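Cuaderno de taller – 28/08/2023

Hoy me ha tocado releer nuestras normas de recogida con pinza de mano, las que escribimos en junio con Piroska, y menos mal, porque la mitad ya no se cumple. Empiezo por lo que más me importa: las dos pinzas se preparan juntas y se guardan juntas. La etiqueta con el QR tiene que quedar a la vista y las lentes se limpian con el paño seco, nunca con la manga (¡me incluyo!). 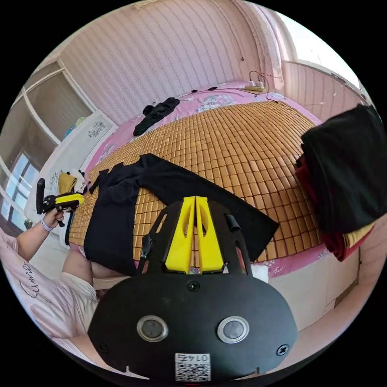 Segundo punto, los episodios. Piroska Boros quiere que cada prenda sea un episodio, con su inicio y su final, y que si se te escapa la tela sigas grabando. Yo al principio los borraba – mal hecho. Una tela que se escapa y se vuelve a coger vale muchísimo para el lote Cledalen, y de los 194 episodios que revisé la semana pasada los más útiles eran justo esos. Lo que sí se descarta es el episodio en el que uno suelta la pinza y termina con la mano.

Otra cosa que he añadido: los cables. En casas particulares siempre hay alguno cerca de la cama, y con la ropa extendida es facilísimo llevárselo por delante. No pido recogerlo todo, que luego las casas parecen laboratorios, pero sí mirar por dónde va antes de empezar.
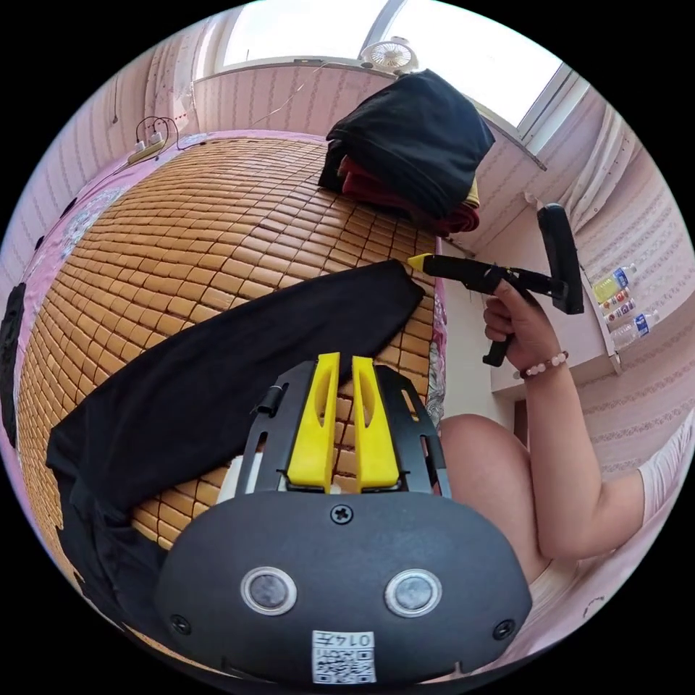
Foto: archivo Skustau

Lindiwe propone un máximo de 40 minutos seguidos por persona. Me parece bien, a mí se me carga la muñeca bastante antes. También pide que quien graba elija de qué lado de la cama se sienta y no lo cambie hasta acabar la tanda, y eso lo he copiado tal cual en la hoja de Weditz.

Con la ropa negra sigo sin tenerlo claro. Los bordes se pierden en cuanto hay pliegues y no sé si conviene una norma de luz o dejarlo a criterio de cada uno.

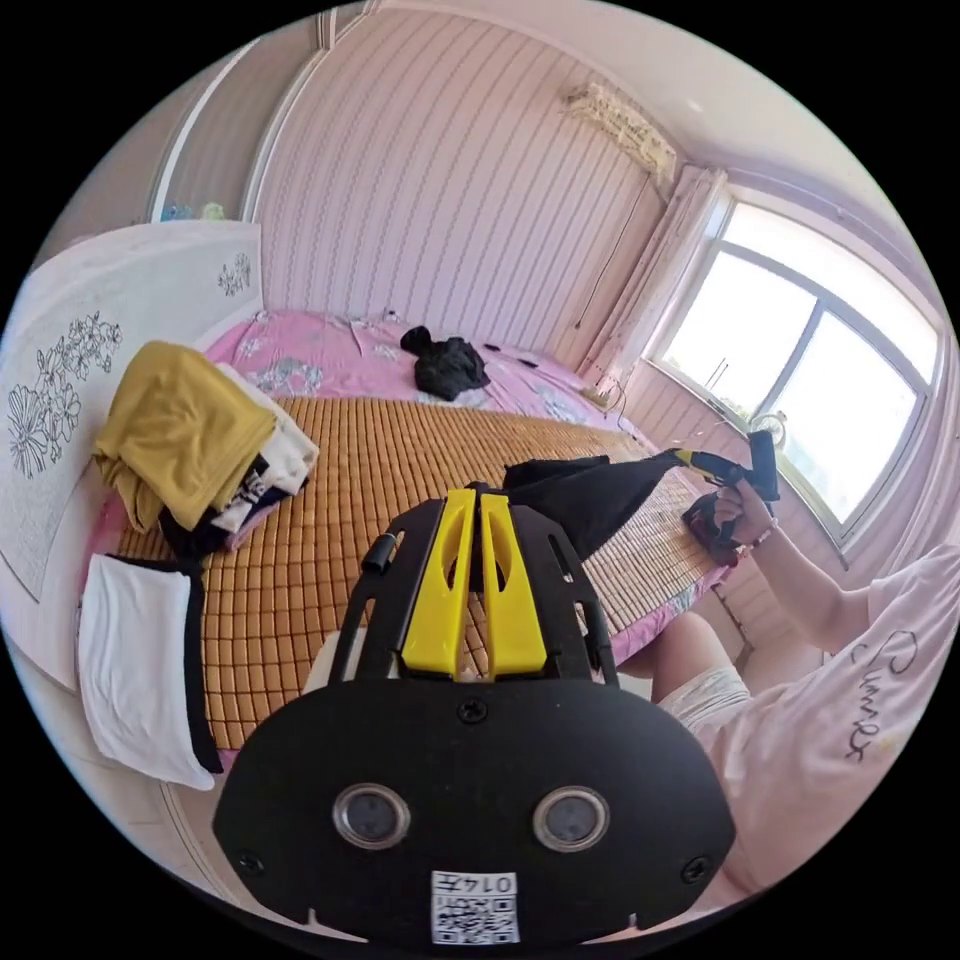
Prenda negra sobre la estera, con luz de ventana.

Pendiente: pasar la hoja nueva a Lindiwe Radebe, cambiar «dispositivo» por «pinza» en todo el texto (no hay quien lo lea) y preguntar en Kocsis si quedan tornillos de repuesto para las placas.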